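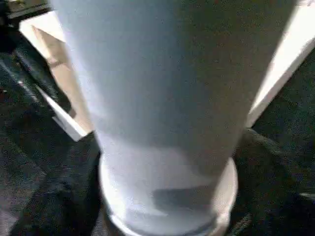 Hello from Grirnstead, and thanks for being patient while I got my numbers straight! The big news since my last report is that the Ciria set has reached 3746 recorded grasps, which puts us comfortably ahead of the plan you signed off on. Most of the recent ones are with pale objects, and those are the ones I'm proudest of. A frosted white cup between two white fingers on dark gray fabric is a tough view to learn from at that distance, with the lit side of the cup going almost pure white and the fingers just as bright. The old model mixed up finger and cup all the time in views like that, so I've been piling up as many of them as I can.

Now for the less cheerful part. We lost 11 sessions to a clock problem, where the wrist video and the joint readings drifted apart (only a little, but enough to spoil the labels). I tried to rescue them with a script, spent far too long on it, and in the end threw them out. They aren't in the total above. The recorder now checks the two clocks before every run and refuses to start if they disagree, and it has already saved me once.

Orkmont sent the replacement finger pads in September and they fit fine. I'm still waiting on the second power supply, so we're running one station when the budget says two. If that drags on I may ask to move some of the equipment money over to operator hours, because a longer shift on one station gets us nearly the same amount of data.

On the training side, I've run the Hajdu baseline 3 times on the new set. Pale cups are clearly better, clear plastic is still a mess, and I don't want to quote a success rate until the held-out objects are done. I'd guess that's some 4 weeks off.

Next up is more clear plastic, then the same cups under the overhead lights with the window blinds shut. I'd also love a quick call about the storage bill before it renews (it's gone up again!). Mornings before ten are best for me.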